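Home | Questions | Tags | Unanswered | Log in

Which gripper for small awkward objects: stick with the Kenine or swap to the Griser?

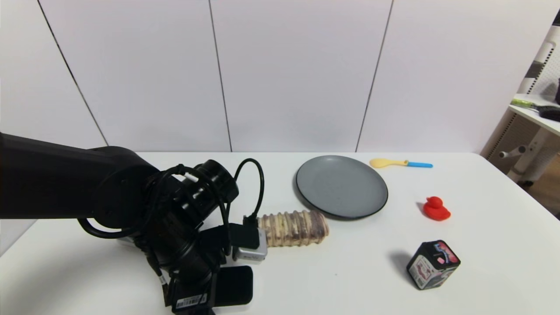 liddale_bench

Asked Monday, November 4, 2024

Print this page | E-mail this question

I have one arm, two grippers and a disagreement with myself, and I'd like somebody else to settle it.

The arm is a second-hand Thammasiri and the gripper I'm trying to make my mind up about is a Kenine two-finger. The other candidate is a Griser, also two fingers, which I have on loan until the first week of December and am therefore using as little as possible in case I scratch it. The job is picking up small household things from a white table and putting them on a plate. The whole thing is for the Liddale open workshop, where we would like people to be able to drive it themselves without a qualified adult standing behind them breathing in.

My test set at the moment is a rolled pastry snack, a plastic spoon, a red rubber duck and a small printed box, plus the grey plate as the target. I chose them by opening a drawer. They have turned out to be quite a mean selection.

What I've seen so far with the Kenine:

The box is easy. Any gripper can pick up a box. If you are buying a gripper and the video in the advert is of a box, keep your wallet in your pocket.

The duck is fine if you come at the body and hopeless if you come at the head. The head is round, the fingers are flat, and the duck leaves. I've retrieved it from the floor often enough that I now say hello to it.

The spoon is where I start to lose my temper. The handle lies so close to the table that the fingertips have to touch down before they close, and the Kenine doesn't have any give in that direction. So either I stop a hair too high and close on nothing, or I stop a hair too low and the arm throws a force fault and sulks until I power cycle it.

The pastry is the one I care about. It's lying on its side, ridged all the way along, and it has roughly the structural strength of a dry leaf. At the lowest force setting the Kenine will let me have (10 on its own scale, whatever that is a scale of) it sometimes lifts it whole and sometimes makes two shorter pastries. I can't see any pattern. I've been through a packet and a half, not all of it by way of the gripper.

The Griser has softer pads and a proper current limit, and in the few goes I've dared to have it was kinder to the pastry and worse with the box, which slid. It's also a good bit wider across the knuckles, so it bumps the rim of the plate when it puts things down.

The other thing is cables. On the Thammasiri everything runs outside the arm, and with the Kenine on I have one big loop going up over the wrist and down again and more of it coiled lower down. It works, but on certain wrist rotations the loop goes tight and I believe it is pulling the gripper slightly off where the controller thinks it is. The Griser needs a fatter cable still. I'm not looking forward to that.

My questions, then:

Is the broken pastry a gripper problem or a me problem?

Is there a sensible way to compare two grippers that doesn't just measure how patient I was feeling that afternoon?

Has anyone run either of these with external cables and not regretted it?

Budget is such that I can keep one and not both. The Griser would be 1,525 to buy outright, and the Kenine is already paid for, a fact which keeps creeping into my thinking and which I'm trying to ignore.

Tags: grippers, arms, cables, snacks

3 answers | Sort by: helpful, newest

Answer 1, marked helpful

I've had both of these on a bench, though on a different arm, so take the bits about the Thammasiri with caution.

Pastry first. I'd bet on the speed and not the force. The force setting on the Kenine is what it holds at once it has stopped moving. It says nothing about how hard the fingers arrive. If you leave the closing speed at the factory value, the fingers hit the thing at a fair lick and only then settle down to your gentle 10. With a box you'll never know. With something brittle you find out at once, and whether it breaks depends on where the ridges happen to meet the pad, and that would look exactly like "no pattern".

Turn the closing speed right down. Then tell it to stop at a width and not close until it feels something. Measure the pastry with callipers (measure several, they vary more than you'd think), take a whisker off the smallest, and use that as the target width.

Comparing them fairly is dull but quite doable. What I did:

Mark the table. Small pencil ticks, same starting place for every object, every time. You will think you can judge it by eye. Your eye gets generous with the gripper you like.

Decide what counts as a pick before you begin. Mine was lifted clear, carried, put down on the plate, in one piece. Anything else was a miss, including the ones that were nearly lovely.

Swap grippers between sessions, and don't do all of one and then all of the other. You get better at driving over an afternoon, so whichever goes second wins. I learned this by declaring a winner, repeating the test the other way round and getting the other winner.

Write down the reason for each miss in two or three words. "Slid", "crushed", "hit rim", "fault". The totals came out almost level for me and the reasons were completely different, and the reasons are what decided it.

On the spoon, neither will do it well with bare hard fingertips. You need some springiness in the vertical direction. A thin foam pad under the tips is ugly and works. Or put a thin mat on the table so that the table does the giving. I use a cheap silicone baking sheet. It also stops the box sliding about, so if you use it for one gripper you have to use it for both.

And forget that the Kenine is paid for. I know you said you were trying to.

Comment: Closing speed was at factory setting. I feel a bit sick. Will try tonight. – liddale_bench

Comment: Tried it. Much better, still not perfect, and it now takes so long to close that I made tea. Pastry consumption is down, at least by the robot. – liddale_bench

Answer 2

get a suction cup

Comment: On a ridged pastry? – liddale_bench

Comment: ok not for the pastry

Answer 3

I can only speak to cables, having lost most of a spring to them.

Your suspicion is very likely right. A loop over the wrist is all right as long as it stays a loop. The moment it goes tight it's a spring attached to the end of your arm, and the controller hasn't been told about it. You can check in a few minutes. Send the arm to one spot over the table with the wrist turned one way, let a pointer in the gripper touch a bit of graph paper, lift off, turn the wrist the long way round and come back to the same spot. If the marks don't agree, unclip the cable from the arm so that you can hold it up slack by hand, and do it again. If they agree then, it's the cable. Mine were out by the width of a pencil line and I had spent weeks blaming the calibration, the table and, at one low point, the heating.

Things that helped:

Make the loop bigger than looks decent and fix it at one point only above the wrist. Everybody's instinct is to tidy it with more ties. More ties means shorter free lengths and more pull.

Limit the wrist rotation in software. You very seldom need the full turn for putting a duck on a plate. I took a good part of the range away from mine and have missed it once.

Look hard at the plug where it goes into the gripper. If the cable leaves sideways with nothing supporting it, all the bending happens at the connector, and it will go intermittent long before it goes dead. Intermittent is much worse. I put a small clamp just behind the plug, and it has now done 2,000 cycles without a dropout, where before that I was getting one most evenings.

The fatter Griser cable is a real mark against it on an arm with external routing. It's stiffer as well as heavier. It can be lived with, but I'd fit it and do the graph paper test before handing over any money, and if you've only got it until December I would stop saving it for best and get on with it. A loan gripper with a scratch is a conversation. Buying the wrong one lasts a lot longer.

As to which, if members of the public are going to be driving, I would lean towards the Griser for the current limit alone. People drive grippers the way they close car doors. But if it really does clip the plate every time, you may find a flatter plate is cheaper than a different gripper.

Comment: Graph paper test done with the Kenine on. Two marks, clearly not the same mark. With the cable held up, one mark. I have cut off four cable ties I was rather proud of. Griser goes on at the weekend. – liddale_bench

Comment: Try it with the baking sheet too, it changes the box result a lot.

Comment: Have now bought a baking sheet. It's pink.

Was this page useful? Yes | No

Print this page | E-mail this question

This site uses cookies to remember your sort order and keep you logged in. By carrying on you agree to this. Accept | Manage settings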